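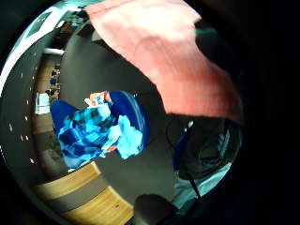

*Checked cloth heaped over a round dark-blue container, with a piece of light-blue fabric tucked in beside it.*

# Sorting Room FAQ: Laundry and Textiles

Maintained by Paula Sandu. Last revised in January. Applies to the ground-floor room at Wargate only; the Jistley site has its own page.

## What goes in the round containers?

Dry fabric up to towel size: shirts, cloths, pillowcases. Duvets and curtains go directly to the shelving. Shoes and belts are not accepted.

## Do items have to be folded before they go in?

No. Folding is done at the table, after sorting. Items folded early have to be opened again for inspection.

## How full can a container be?

The working limit is 600 g of light cotton per container. Cloth may sit above the rim, but if a piece slides off when the container is lifted, start a second one.

## Can small packets or labels stay with the fabric?

Remove them before weighing. Paper labels go in the tray on the table. Unopened packets go to Shiyu Wei, who logs them separately.

## Are checks and solids sorted apart?

Only for washing. Dark checks are washed at 30 °C with other darks. Pale blue and pink items form a second load. A new dark check that has not been washed before gets its own load — dye transfer onto pale cotton is the most common complaint we receive.

## Where do I stand while sorting?

On the gray floor. Keep containers off the wooden section, which is the walkway. Chairs go back against the wall when you finish.

## What should I wear?

Short sleeves are recommended. Loose cuffs catch on zippers and hooks. Straps and harnesses may be worn at the table if the loose ends are fastened.

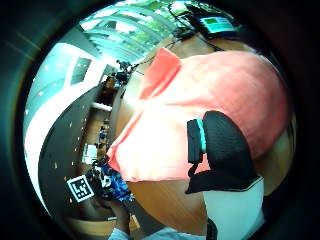

## May I keep a phone or tablet on the table?

Yes, near the edge and away from the folding area. Route cables so that they do not cross the fabric.

## How are finished items counted?

By piece, on the sheet kept by Jonas Widmer. A pair of socks counts as one. The last full batch was 327 pieces; the shelving is rated for 700.

## What happens to damaged pieces?

Tears under 2 cm go to mending. Anything larger is cut for rags. Stains are treated once, and the piece is downgraded if the mark remains.

## Who do I ask about missing items?

Hằng Chu, mornings until 11:30. Give the color, pattern and approximate size. Unclaimed items are held for six weeks and then sent to Doãn.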